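From: Rebecca Grasso
To: Okley Bread List
Subject: Re: Sticky rye, cold kitchen, and a question about boards

Dear Giorgia, dear all,

What a lovely long message to find with my tea, and please never apologise for asking three things at once, I've done far worse on here. I meant to answer the same evening but then the boiler man came, and after him my sister, and so it's Sunday and I'm only now sitting down with both hands free. I'll take your questions out of order because the rye is the one I feel strongly about!

First of all, I don't think there's anything wrong with your starter. If it doubles after a feed and smells of apples and a little of vinegar, it's doing its job, and the fact that it takes until bedtime in December when it was ready by lunch in summer is simply your kitchen. Mine is on the north side of the house with a stone floor and I've had dough sit there for 11 hours looking exactly as it did when I left it. You can wait, or you can find it somewhere kinder. I use the oven with only the light on and a mug of hot water beside the bowl, and I change the water when I remember, perhaps twice in an afternoon. The airing cupboard is too warm in our house (it went over the top of the tin and into the pillowcases, and I was finding bits of it at Easter), but I know Remo swears by his, so do try it with a thermometer before you trust it.

Now, the rye. You say it stuck to everything and you kept adding flour until it behaved. Oh, I do sympathise, I spent a whole winter doing the same and making doorstops. Rye will never feel like wheat dough. It hasn't got the stretch and no amount of kneading will put it there, so you may as well save your arms. What you had in the bowl before you added the extra was very likely right. It should look like wet mortar. Mix it with a strong spoon, leave it alone for a quarter of an hour, then wet your hands properly, under the tap, and scoop the lot straight into a greased tin. Smooth the top with the back of a wet spoon. No shaping at all. When it has risen by half and you see small pinholes coming in the surface, put it in, and don't wait for it to reach the rim or it will sink in the middle on you.

My own figures, as you asked, are 400 grams of wholemeal rye, the Hundden one in the brown bag, and I make up the rest with a big ladle of starter, a good spoon of black treacle, salt, and enough warm water that I start to worry. I did once weigh everything to the gram for Cosimo, who wanted it for a spreadsheet, and I believe his version came out at 471 grams of flour after he'd counted what was in the starter, but I can't tell you I've ever looked at it since. Bake it hot for the first twenty minutes, then turn it down and give it another forty. And then comes the hard part, you must leave it until the next day. I know! The house smells wonderful and there you are, not allowed any. But if you cut it warm, it gums up on the knife and you'll think it's raw and write to us all in despair, as I did.

Which brings me to the boards, and here I'm afraid I have opinions as well. For rye you hardly need one. For your ordinary white and the half-and-half, yes, a good big wooden board is a joy, and I'd far sooner work on wood than on the worktop, which is freezing at this time of year and takes all the warmth out of the dough before you've got started. Pale woods like maple or beech or sycamore are what I'd look for, close in the grain, so the flour doesn't work its way down into it. Don't be put off by one made up of several planks glued together. People imagine a single slab must be better, and I suppose it's handsome, but my single slab bowed like a banana in the second year and now rocks whenever I lean on it. The glued ones seem to stay flatter, at any rate in my kitchen.

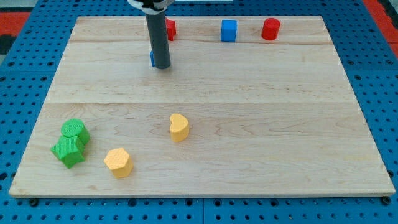
Glued planks in a pale, maple-coloured wood, with a few darker knots.

A knot here and there won't hurt you either, so long as it's sound and level when you run your thumb across. If it's cracked or sitting proud of the rest you'll have dough in it for evermore.

As for looking after it, please don't put it in the dishwasher, and please don't leave it in the sink "to soak", which is what my dear husband did with my mother's. Scrape it while the dough is still soft, with a plastic scraper or an old bank card. Cold water first, then warm, as hot water cooks the flour on and you'll be chipping at it all week. Stand it on its edge to dry with air on both sides. I oil mine when it starts to look thirsty and I've tried all sorts over the years, but the plain food-safe mineral oil from the chemist does very nicely and doesn't go off like the olive oil I used to use. Two thin coats, a night between them, and wipe off whatever hasn't gone in by morning. You'll want a damp tea towel under it when you're kneading or you'll be chasing it round the kitchen.

Liliana, are you reading? I think you had yours made to measure to fit over the hob, with a lip at the front, and I'd love to know whether you still like it. I can't decide about lips. They stop the board travelling but I always end up with flour in the corner of one, and my dough scraper bangs against it.

I also wanted to say, Giorgia, that the loaf you were so rude about sounds to me like a very decent second attempt. A crack down one side usually means it went in a bit early, or the slash wasn't deep enough, and it'll make excellent toast all the same. Do keep a note of the time and how warm the room was. I've got a school exercise book that's mostly butter stains by now, and I look things up in it more than in any of the proper books on the shelf.

If anybody would like some of my rye starter I can bring a jar along on Thursday. It's been going since before we moved here and it's very forgiving. Bring your own jar if you can, with a loose lid.

With love and flour,
Rebecca

Giorgia Morelli wrote:

Hello everyone,

I'm new here and have been reading quietly for a few weeks. I hope it's all right to jump in with some beginner's questions.

My starter was lively in September and now takes all day to do anything. Have I hurt it? I keep it on the worktop by the back door.

I tried a full rye loaf on Saturday and it stuck to my hands, the bowl, the worktop and the cat. I kept adding flour until I could shape it and it came out like a brick. My second go, with half white flour, was better but split down one side. How wet is rye meant to be? I'd be very grateful if someone could give me their quantities.

And lastly, do you all use a wooden board for kneading? I've seen a few that are made of strips joined together and they're a lot cheaper than the one-piece ones, but I don't want to buy something that will come apart. I'd also like to know how you clean them.

Thank you so much for any help,
Giorgia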